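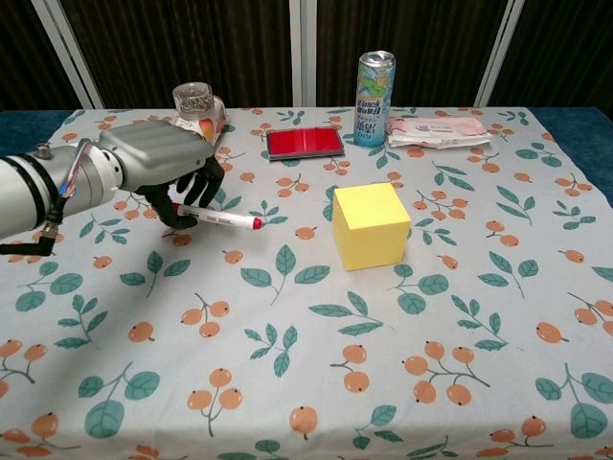

Home Tickets Parts shelf Build log Contact

We use cookies to keep you signed in. OK

Ticket 402: Fingers lose grip on the marker when the wrist turns
Opened by: Sihan Zhong
Team: Bronddale Robotics Club, student arm project
Status: Open, waiting on one more test

First post
The hand is finally closing on command and we are so happy with it! One problem though. It picks up the marker fine, then the index finger goes slack as soon as the wrist rotates past 18 degrees. Straight lifts are good every time. We're on the Groka controller with the February firmware.

Reply, Lok-yiu Hsueh
Great progress! Can you log the finger servo while the wrist moves? I'd look at the wires looping out at the joint first. If the loop is too short it pulls on the plug.

Update, 2018-07-15
Logged it! Position reads 2,548 while gripping, then drops out completely for a moment and comes back. So it's losing signal – the servo itself is fine. Wiggling the loop by hand does the same thing (very satisfying to see it on the graph).

Reply, Lok-yiu Hsueh
Lovely, a fault you can repeat. Power down, reseat the plug, give the loop more slack and tie it on the arm side only. Then rerun.

Update
Done. 14 wrist turns with the marker, no drops! Next we try the yellow cube, which needs a wider grip, and then stamping on the red ink pad if Mavside lets us keep the table another week. Leaving this open until the cube run is logged.

Back to top
Bronddale Robotics Club – contact the build team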